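March
By Zoi Kouris

The Kitchen That Runs All Night

Prodromos Makris has dropped the same tomato 500 times since breakfast, and he would like to talk about it.

"Look at the wrist," he says, dragging the replay back. "It knows where the thing is. It closes too early." He plays it again, slower, and grins like someone showing off a vacation video.

The tomato doesn't exist, and neither does the arm. Makris works at Flurbridge, a small robotics shop above a print store, and for the past few months his team has been testing grippers in simulation before bolting anything to a real machine. Three designs are in the running. The Tenero is a plain parallel gripper with two stiff fingers. The Masard has soft pads that give a little. The Räsänen, everyone's favorite to argue over, wraps its fingers around whatever it touches, and is maddening to model.

I had expected a day of charts. There are charts, but most of the fun is in watching. Each gripper gets the same arm and the same list of jobs: lift the lemon, move the pepper mill, set the tomato down without rolling it off the counter. Tudor Tudose, who builds the virtual rooms, shifts the objects and the lights between rounds so the controller can't just memorize a path. He has strong feelings about marble. Busy veins confuse the vision software, he told me, and he keeps looking for uglier stone.

On the morning I visited, the Tenero was ahead on the pepper mill and losing badly on anything round. The Masard did better with fruit but took longer to let go. The Räsänen managed 10 clean lemon lifts in a row, which got a cheer from the back of the room, and then flung the next one at the toaster. 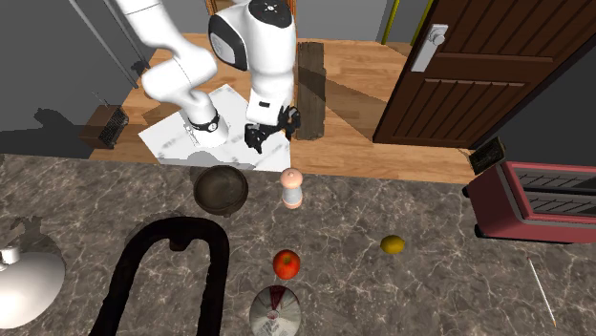

The simulated test kitchen, with a parallel gripper on the arm and the tomato, lemon and pepper mill set out on the counter.

Paraskevi Karagiannis runs the comparison on real hardware, at a bench five steps from Makris's desk, and she is the one who decides whether any of this means anything. Friction is her sore spot. A real tomato has a skin that slides, then sticks, then splits, and the software only handles the first two. Even so, she says the simulator picked the right finger width for the Tenero on the first try, and saved her weeks of filing down aluminum.

She let me drive the Masard by hand for a while. I got the lemon off the table on my fourth go and was far too proud of it.

By late afternoon Makris had moved the closing point back a hair and started the batch over. The tomato went up, stayed up, and came down where it should. He watched five more before he would let himself lean back in the chair. The Räsänen gets its turn at 10 tonight.

3 comments | 10 shares

Related
Thodoris Raptis on teaching an arm to fold towels
Soft fingers or stiff ones? Readers weigh in
A weekend with a secondhand controller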